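Static in a small office, and what the humidity log showed

February 2021

The heating in my office runs on forced air, and by midwinter the relative humidity drops low enough that I get a shock from the filing cabinet every time I stand up. Last winter I put up with it. This year I bought a cheap logger and left it on the shelf beside the door.

The logger is a Biltance. It takes a reading every 20 minutes and holds 400 of them before it overwrites the oldest, so the data has to be copied off before the fifth day is out. I missed that deadline once and lost most of a weekend. The readings export as a plain text file with one column for temperature and one for humidity. Temperature stayed close to 70 degrees while the furnace was on. Humidity fell each morning when the furnace came up and recovered only partway overnight.

I checked the calibration with the salt method. Put table salt in a bottle cap, add enough water to make a slush, and seal the cap in a bag with the logger. The air in the bag should settle at 75 percent. Mine read three points low after a night in the bag, so I add three to everything. Abílio Antunes pointed out that a single-point check says nothing about error at the dry end of the range. He is right, and I have not done the second point.
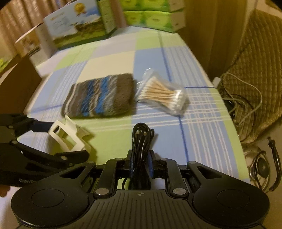
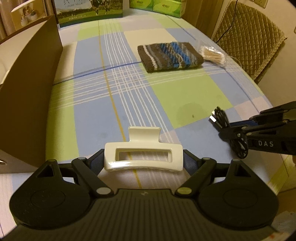
The humidifier was the second purchase. I chose an evaporative model over an ultrasonic one. Ultrasonic units put the minerals in tap water into the air, and our water is hard enough to leave a white film on the monitor. The evaporative type leaves them in the wick, and the wick gets replaced.

Placement mattered more than the fan setting. Next to the supply vent, the unit emptied its tank by midafternoon and the logger barely moved. Across the room, on low, it held the afternoon reading above 35 percent. The shocks from the cabinet stopped at that level, though I also changed shoes that week, so the result is not clean.

Kobina Nyarko asked for the raw file. I will post it once I have redone the calibration.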